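Section 7. Descaling and Rinsing the Reservoir

Mineral deposits collect in the reservoir and feed line of the Zolska countertop water dispenser during normal use. Descale when the SERVICE lamp turns amber, or every 35 days in areas with hard water. The procedure applies to units with firmware 1529 or later. For earlier units, see the sheet supplied with the replacement valve.

Caution: Disconnect the power cord before removing the reservoir. Do not use bleach or vinegar. Use only a citric acid descaler rated for drinking water equipment.

7.1 Preparing the unit

1. Press and hold DRAIN until the lamp goes out.
2. Unplug the unit and let it stand until the outlet is cool to the touch.
3. Lift the reservoir straight up. Do not tilt it -- the float arm bends easily.
4. Remove the inlet screen and rinse it under cold running water.

Note: Set drinking water aside before starting. The dispenser cannot be used until section 7.3 is complete.

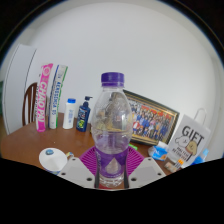
Cirstead Owner's Guide, Rev. January 4, 2026 -- Page 35

7.2 Running the descaler

1. Mix the descaler with cold water as directed on its package.
2. Fill the reservoir to the lower mark and seat it until the latch clicks.
3. Place an empty pitcher under the outlet.
4. Plug in the unit, then press DRAIN and MODE together. The lamp flashes amber.
5. When the lamp stops flashing, empty the pitcher into a sink.

Caution: Do not drink the discharge. Keep cups and food away from the outlet during the cycle.

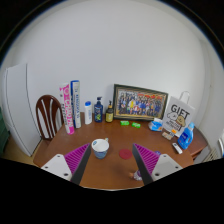 Can the descaling cycle be stopped partway through?
Press DRAIN once to stop it. Descaler remains in the feed line, so the full rinse in section 7.3 is required before the unit is used again.

7.3 Rinsing

1. Remove the reservoir, rinse it, and fill it to the upper mark with cold water.
2. Run the full reservoir through the outlet and discard the water.
3. Repeat steps 1 and 2. If any sour taste remains, rinse once more.
4. Wipe the outlet with a clean damp cloth.

Water left in the reservoir for more than 8 hours after a rinse should be discarded.

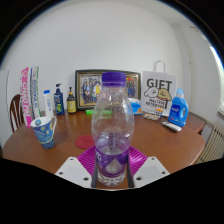
The same limit applies after a power failure, as the circulation pump does not restart by itself. Press MODE to restart it.

5. Hold SERVICE until the lamp turns green. The day counter is now reset.

If the lamp stays amber, check the inlet screen for trapped scale and repeat section 7.2. Replacement screens are listed in section 8.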